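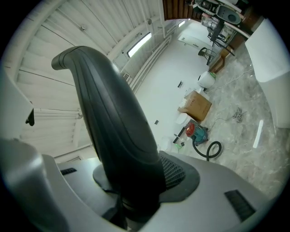 Handheld gripper demos: does throwing away "bad" ones help or hurt?

Posted in Learning from Demonstration by gredstead_bench

We're trying to reproduce a result that everyone in our reading group repeats as if it came down from a mountain: if you collect demonstrations with a handheld gripper and then filter out the sloppy ones, the trained policy gets better. Our setup is the usual thing, two fingers, fisheye camera on the tool, pose recovered afterward from the video. The task is picking things up off a floor and putting them in a box.

We have 1,739 demos from two rooms. I wrote a filter that drops anything with a pause, a second grasp attempt, or a path much longer than the median. It's a beautiful filter. The surviving demos look like a ballet. The policy trained on them is worse than the one trained on everything, and it's worse in a very particular way: if the first grasp misses, the arm closes on air, carries the air to the box with great dignity, and lets it go.

Same network, same number of training steps, same camera crop. I've checked for the obvious bug and found two non-obvious ones, neither of which changed the outcome. Before I write this up as "filtering hurts" and get yelled at, am I missing something? Evaluation was 23 trials per policy, which I know isn't a lot. My arm time ends Tuesday.

junden_lab

You deleted all the recoveries. That's most of it, I'd bet.

A second grasp attempt is the only place in your data where the model gets to see what the world looks like after a miss and what a person does next. Take those out and every remaining clip says that once the fingers close, the object is in them. Your policy learned that faithfully. Carrying air to the box is the correct behavior for a world in which nobody ever misses.

What I'd do, in this order:

Split your filter into its three rules and train with each one separately. Right now you have one number for three different decisions and can't tell which one did the damage. My guess is that dropping long pauses is harmless or mildly good, dropping regrasps is the killer, and path length is a wash.

Then match the dataset sizes. You kept training steps constant but you don't say how many demos survived. If the filter ate a third of the set, part of your drop may just be less data. Train a control on a random subset of the same size as the filtered one. Do at least a couple of seeds if you can stand the wait.

For the pauses, trim the idle stretch and keep the demo. Someone standing still for four seconds deciding what to grab is no use to the model, but the rest of the clip is fine.

There is one kind of demo you should throw out without guilt, and that's the kind where the tracking failed. Large blank white surfaces and fast wrist turns can both give you a trajectory that jumps, and the jump goes into training as if a human hand teleported. Plot position against time and look for steps. In our own set the "sloppy" demos and the badly tracked ones overlapped a lot, and I suspect that's how the filtering folklore got started. People removed the ugly clips, took the broken poses out along with them, and credited good manners.

On the 23 trials: fine for telling "works" from "doesn't," poor for ranking two policies that both sort of work. Use the same starting layouts for both policies. Mark the spots with tape. Score misses and recoveries as separate columns, since a single success rate is going to hide the effect you found.

nahui_rig (Ñahui)

Just collect more data. We never filter and it's fine.

Also, are you sure it isn't the lens? We had something similar and it was the lens.

asia_t

Agree with junden_lab on the recoveries, with one caveat. Not every regrasp teaches recovery. Some of ours were a person who missed, lifted the tool up to chest height, thought about their life choices, and came back down from a completely different angle. The policy picked up the lifting part and none of the coming back. We ended up cutting those at the lift and keeping the regrasps where the fingers stayed near the object.

The cheap test, if you're short on arm time: take your ballet set, add back only the nearby regrasps, and retrain. If the air deliveries stop, you have your answer and a decent figure for the write-up.

I'd avoid "filtering hurts" as the claim. You filtered on how the demo looked to you, and that's a narrower thing to be wrong about. It's also easier to defend when the yelling starts.

Post the per-rule numbers when you have them, even if they're boring. And the lens thing is a real thing, annoyingly, but it would hit both of your policies the same way.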